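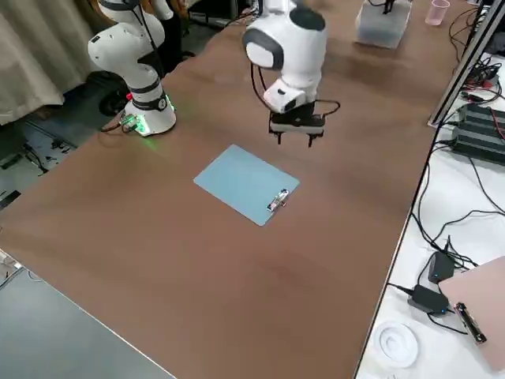 1/ Two-arm cell, getting it back up after the move. Thread so I dont forget what I did. Firmware on both arms is whatever Darnon shipped in September, haven't touched it

2/ Base first. Left arm's ring is green and so is the connector panel. Green on ours = powered, no fault. Amber and you go back to the teach pendant and clear the safety log before anything else

3/ Base bolts. Went round them twice in a cross pattern, second pass at 23 Nm. One had backed off nearly a quarter turn. Paint-marked the lot so next time it's just a look

4/ Cables. The loop off the side of the gripper is slack on purpose. Wrist needs it to roll. Last year I zip tied it flat against the module, looked very tidy, pulled the plug half out by lunch

5/ The run down the back of the left arm is the one that chafes. Velcro every joint, never over a joint. Sleeve is from Stinar, 14 mm, the 12 is too tight once the connector has to go thru

6/ Fingers. Straight down, closed, zero the width, open, close again. If the second zero differs from the first, clean the slides. Dry cloth, no oil. I did oil them once. Grit paste

7/ Test piece is the light blue clipboard. Flat, thin, slippery, horrible thing to pick up. Come in at the metal clip, not the board edge. If it can do that it can do cups

8/ Z height: I teach it off the bare brown top then add the board thickness. Dont teach off the board, you'll forget and drive the fingers into the table (yes there's a dent)

9/ Power side. Both adapters have their little blue lights. Wiring by the ribbed box is a rats nest, that's tomorrow. Labels first, then re-route, one cable at a time, e-stop in

10/ Cycle counter says 427 since the last strip down. Lukáč manual says gripper service at 4000 so heaps of room, I'll still look at the slides weekly

11/ Still to do: second arm's wrist offset, proper strain relief on the module, chase Ondesero for the spare finger set. They said more than a fortnight. Colour doesn't matter, just send them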